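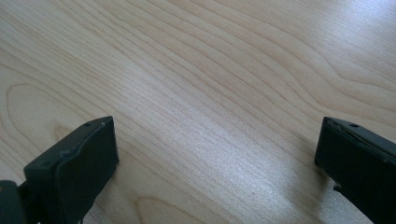

From: Rajitha Seneviratne
To: Drekwood finishing list
Subject: Re: Veneer tops, satin coat and glare

Anong Saengthong wrote:

> We have a pale veneer top with very active flat-cut figure, closed ovals
> on one side and long waves over the rest. It is going into the reading
> room at Contreras, next to a window. The owner wants the grain to stay
> readable from a seated position. With the current satin finish it goes
> whitish toward the window and the lines fade out. From the other side of
> the table they look fine.
>
> Two questions. Is this haze in the coating or only reflection? And if it
> is reflection, would you go down to a dead matte, or leave the sheen
> alone and stain the whole thing a shade warmer?
>
> The veneer is thin and I would like to sand it as few times as possible.
>
> Anong

Anong,

Rule out haze first. Stand with the window behind you and look at the bad area, then block the light with a sheet of cardboard held upright at the edge of the top. If the contrast comes back fully, the coating is clear and you are dealing with reflection. If a milky cast remains in shade, there is probably moisture under the film or flatting agent that was not stirred in properly. Those are separate problems and a change of sheen will not fix either one.

Assuming reflection: a satin film scatters window light over a fairly wide angle. On a dark species you notice a gray veil. On a blond veneer the difference between the ground color and the grain lines is small to begin with, so even a weak veil is enough to hide the lines. The fine striations go first and the bolder lines after that.

Dead matte will spread the reflection over a larger area and lower its peak. The bright patch gets less harsh, but you may lose some contrast on the side that now looks good. It also burnishes. On a reading table, forearms and books will polish the front edge within months and you will have two sheens on one top. I would not do it.

I would not use a pigmented stain either. Figure like yours has wide areas of soft early wood inside the ovals, and those take up more color than the dense lines do. The contrast can flatten or even reverse. A thin coat of dewaxed amber shellac under the topcoat warms everything more evenly. Try it on an offcut from the same flitch, with the full schedule over it, and judge it in the actual room.

For the existing coat:

Scuff by hand with a gray pad, along the general run of the grain. Do not try to follow the curves. No machine sanding near the edges.

If you must go back to bare veneer, strip chemically. Check with Duritz which stripper is safe for their glue line before you open a can.

Between coats, a 2,000 grit pad is too fine for waterborne products and hurts adhesion. Save it for rubbing out the last coat.

Before any of this, ask whether the table can be turned a quarter turn. When the light comes from the side of the reader and not from across the table, most of the reflection misses the eye. We did that at Turkorico in February with 3 tops and refinished none of them. A light shade on the window did the rest.

Please post the result of the cardboard test, and say whether the topcoat is waterborne or solvent. The answer on recoating depends on it.

Rajitha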